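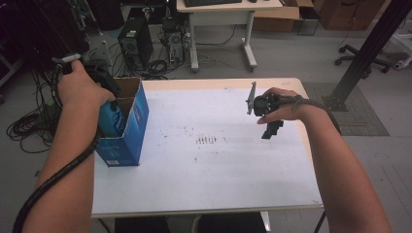
Passei o mês de julho a mudar de casa e a descobrir quanto papel consegue uma pessoa guardar sem dar por isso. Vivi onze anos no mesmo apartamento, em Menbridge, e saí de lá para um mais pequeno, a sete minutos a pé do anterior. A distância curta foi um problema. Quando a mudança é para longe, faz-se tudo num dia, com uma carrinha. Quando é para a rua de trás, vai-se levando um saco agora e outro logo, e ao fim de três semanas ainda se tem coisas nos dois sítios.

A roupa e a cozinha ficaram arrumadas depressa. Os livros também, porque já sabia quais queria. O que me ocupou quase todas as noites foi o papel: faturas, extratos, garantias, receitas médicas, postais, cadernos da faculdade, manuais de aparelhos que já não tenho. Estava tudo num armário do corredor, em pastas com etiquetas que deixaram de corresponder ao conteúdo. Na pasta "Carro" havia duas faturas do carro e o contrato de uma linha telefónica que cancelei.

Comecei por separar por assunto e desisti na segunda noite. Cada folha obrigava a uma decisão e algumas obrigavam a duas. Uma fatura do dentista é saúde ou é impostos? Acabei por separar por ano, o que é muito mais rápido, porque a data está quase sempre no canto de cima. Dentro de cada ano fiz depois dois montes: o que pode ser pedido por alguém e o que só me interessa a mim. O primeiro monte ficou mais pequeno do que eu esperava.

Quanto aos prazos, fui ver as regras das finanças e escrevi-as numa folha que colei na porta do armário novo. Não as repito, porque mudam, porque dependem da situação de cada um e porque não quero que alguém deite fora uma declaração por causa deste blog. Digo só o que fiz nos casos em que tive dúvidas: guardei. São poucas folhas e cabem numa capa.

As garantias foram para o lixo quase todas. Guardei a do frigorífico e a da máquina de lavar. Os manuais também foram, depois de confirmar que os encontrava na internet. A exceção é o do forno, de uma marca chamada Fudau, que não aparece em lado nenhum e que tem uma tabela de tempos de cozedura que uso quase todas as semanas.

A Tove Nørgaard, que trabalhou comigo no arquivo da escola, emprestou-me o digitalizador dela. É daqueles com alimentador, que puxa as folhas sozinho. Funciona bem com papel normal e mal com recibos, que entram tortos e às vezes não entram. Os recibos fiz com o telemóvel, em cima da mesa, com o candeeiro de lado para não fazer sombra. Muitos já estavam quase em branco. O papel térmico apaga-se, e apaga-se mais depressa dentro de bolsas de plástico, que era precisamente onde eu os tinha metido para os proteger.

No fim fiquei com 1.437 ficheiros. Sei o número porque o computador o mostra no fundo da janela. Dei a todos nomes começados pelo ano e pelo mês, seguidos de uma palavra: "seguro", "renda", "dentista". Tentei um sistema mais completo, com códigos, e ao segundo dia já não me lembrava dos códigos. Tenho uma cópia no computador e outra num disco que ficou em casa da minha irmã. Quem me insistiu na segunda cópia foi a Lucie Melnyk, que perdeu as fotografias de uma viagem inteira quando o portátil avariou.

As cartas não digitalizei. Tinha uma caixa de sapatos com elas, quase todas da minha avó e de uma amiga que foi viver para Rakilmont quando tínhamos quinze anos. Li metade numa noite de sábado, sentado no chão, e não adiantei mais nada nesse dia. Se tivesse de dar um conselho sobre a ordem das tarefas seria este: as cartas ficam para o fim, quando já houver onde as pousar na casa nova. A caixa está agora na prateleira de cima do roupeiro. Deitei fora os envelopes repetidos e guardei um de cada morada.

Com os cadernos da faculdade demorei mais a decidir. Não os abria desde que acabei o curso. Folheei-os todos, encontrei uma página com uma lista de compras e um desenho do professor de Estatística, arranquei essa página e mandei o resto para a reciclagem. Pesavam muito. Fiz três viagens ao ecoponto da rua Gill.

Para destruir o que tinha nomes e números de conta, comprei uma destruidora de papel barata. Aquece ao fim de poucos minutos e é preciso esperar que arrefeça, o que está escrito na embalagem em letra pequena. Fiz isto ao serão, com a rádio ligada, dez minutos de cada vez. Uma loja de fotocópias perto do mercado cobra para fazer o mesmo ao quilo e, se voltasse atrás, pagava.

Gastei 77 euros ao todo, entre a destruidora, duas capas de arquivo e um disco em segunda mão. O armário do corredor tinha quatro prateleiras cheias. Na casa nova, o papel ocupa uma gaveta, e a gaveta fecha.

Falta resolver o que entra daqui para a frente. Pedi as faturas eletrónicas à água e à luz. O condomínio continua a enviar tudo em papel, em duplicado, uma cópia por correio e outra debaixo da porta. Pus um tabuleiro junto à entrada para o que chega e esvazio-o no primeiro dia de cada mês. Este mês já me atrasei quatro dias.

Se alguém souber de um sítio que aceite dossiers de lombada larga em bom estado, diga nos comentários. Tenho nove e a escola já não os quer.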